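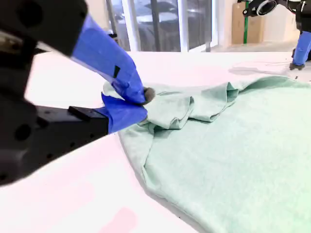

Matilde Moreira objects to the 40 per cent closing force given in the December issue of this guide: on her build it stalled the finger motor after a few minutes of holding, and she now starts at 25. Her figure has been adopted in step 4.

5.3 Taping the fingers and setting the grip for cloth

Applies to the Gekcombe two-finger gripper, left and right arms. Allow one evening per pair.

You will need: cloth tape, rubber tip pads, a 2 mm hex key, isopropyl alcohol, a cotton towel or an old T-shirt.

1. Switch off the arm supply and wait for the driver light to go out.

2. Wipe both fingers with alcohol. Leave to dry.

3. Wrap each finger from the base towards the tip, overlapping by half the tape width. Stop short of the pad. Any colour will do, but use the same one on both arms — the tracking script reads a single colour value.

4. Restore power. In the Vetetti panel, set closing force to 25 and speed to 5. Save as profile 558.

5. Lay the cloth on the table with one area left slightly rucked. Lower the fingers over a ruck and close.

6. Raise the arm by 40 mm and hold for ten seconds. If the cloth slips, increase the force by 4 and repeat.

7. Load the same profile on the second arm and repeat steps 5 and 6.

Note: wrinkles and loose flaps in the tape can catch on towelling. Press them down or trim them before a long run.

Note: a flat, smooth area of cloth is hard to pick up. Test on folds first.

CAUTION: Do not exceed a force setting of 60. The finger base screws work loose above this value.

CAUTION: Keep cables clear of both arms. Park the idle arm before moving the other — the firmware does not check for collisions between them.

If the motor stalls in step 6, see 5.5, Resetting the finger driver.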